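Site Reliability Engineer, Online Store (full time, remote within the US)

Risholm sells lighting, small furniture and replacement hardware through its own web store. We are hiring one engineer to work on the speed and uptime of the storefront, mainly product search, cart and checkout. The job is open until filled. Posted April 4, 2020.

The store runs on a platform we built in house, called Finel. Search is a separate service, Zodetti, and it is where most of our slow pages come from. On a normal day search answers in around 300 milliseconds. During a sale it can take several times that, and some shoppers give up before the results load. You would own that problem.

What you will do:
Set and track response time targets for search, cart and checkout
Run load tests before each sale and report what broke
Share the on-call rotation, one week in six
Write up outages in plain language so the merchandising staff can read them
Help retire the old stock lookup, which still makes 47 separate database calls for one category page

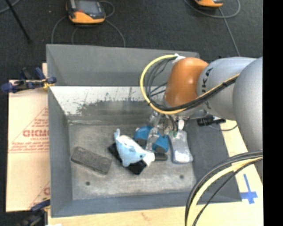
Stock data is the other half of the work. The store shows a live count for every item, and that count comes from Kragh, our inventory system, through a queue that backs up when orders are heavy. When it backs up, customers can buy things we have already sold. You should be comfortable tracing one order from the checkout button through the queue and back.

What we need:
Three or more years running a public website with real traffic
Good knowledge of Linux, SQL and at least one scripting language
Experience with caching and content delivery networks
Clear writing

Retail experience is helpful but not required. We do not ask for a degree.

You would report to Aivar Laur, who leads the platform team. Pay depends on experience and we give the range on the first call. Benefits include health and dental coverage, a retirement plan and a $600 yearly allowance for home office equipment.

To apply, send a resume and a short note about an outage you worked on to Florencia Ulloa in hiring - one page is plenty. Please put reference 161 in the subject line. There are two interviews, both by video, and no take-home test.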